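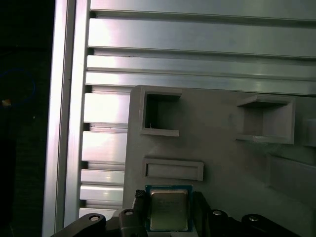
Re: [olletville-users] whole box goes slow after the update

On 11th April a list member wrote:
> Since I put the Dendodik update on, everything crawls. Opening a
> folder takes ages, fan is on all the time. It's the old desktop in
> the back bedroom, 12 years old I think. My brother in law says the
> processor is shot and I should get a new one. Used ones are going
> for 33 dollars on the Kwiatkowski site. Worth it or not? I don't
> want to spend 500 on a new machine.

Don't buy anything yet. Quick answer as I'm out the door in a minute.

Processors hardly ever wear out like that. They work or they don't. Slow plus fan going nonstop sounds like heat to me, or else something chewing away in the background. The Dendodik update rebuilds its search index the first time round and on an old disk that can go on all night. Mine took 17 hours in December – thought it had hung. Leave it on overnight, sleep turned off, look again in the morning.

If its still bad after that:

Open the task list, sort by CPU, tell us what's on top. If it says cidik-sync, turn off the photo folder option in Cidik. Known problem, there's a thread on it in the archive somewhere.

Nothing on top but still slow – power off, unplug, side panel off, get the dust out of the heatsink. Hold the fan blades still while you do it. Back bedroom with carpet, I bet it's solid felt in there.

How old is the thermal paste? If it's never been done then do it, a small tube is a few dollars. Pea sized blob, no more. Don't yank the cooler straight up, warm the machine first and twist it a bit. I bent pins once doing teh other thing.

Also how full is the disk? You didn't say. And how much memory.

On the used chip – check the socket AND the board's support list before you pay Kwiatkowski or anyone else. Same socket doesn't mean it'll boot. Might need a BIOS update with the old chip still in.

Back on tonight, post the task list if you get it.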